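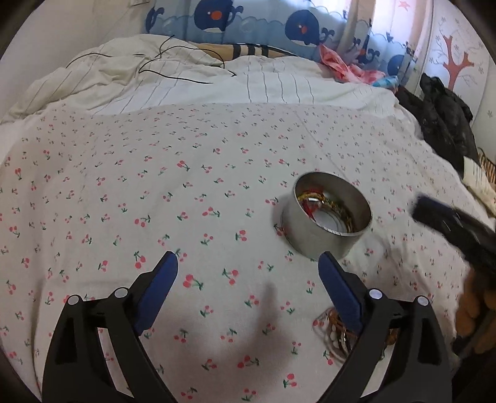
Prasanna Paul wrote in December to ask whether a mattress topper was worth the money or whether she should just save up for a new mattress, and would I please try the Lapointe before she made up her mind. Well, Prasanna, I'm sorry it has taken me so long, but I wanted to sleep on it properly (I mean that in every sense!) and I've now had 26 nights.

First, getting it out of the box. It comes rolled up tight as a sausage, and the leaflet says to give it 48 hours to puff up before you put a sheet on. I managed one night on the couch and then gave in. The corners were still a bit thin at that point, but they came up by the end of the week and I've had no trouble with them. There was a smell, a little like a new shower curtain, and I left the window open until it faded.

Now, comfort. I sleep on my side and my hips complain about everything, and I have to say they've gone quiet. It's soft on top with something firmer underneath, so you sink a little and then stop. My husband sleeps on his back and finds it too warm - he kicks the blanket off at two in the morning and then wonders where it went. If you run hot, I'd look at the Dekano instead, which we had in the guest room for years and which slept much cooler, though it did go lumpy in the middle.

The elastic straps are my one real grumble. They're fine on a regular mattress, but ours is a deep one and the strap at the foot pops off whenever I change the bed. My cherry sheets, old as they are, still tuck in over the whole thing, but only just. Anyone with shallow fitted sheets should measure before ordering.

At 400 dollars for the queen it isn't cheap, and I'd wait for a sale if you can stand to. I'm keeping mine.

Reviews > Bedroom > Mattress Toppers

Last updated: 29 Apr 2019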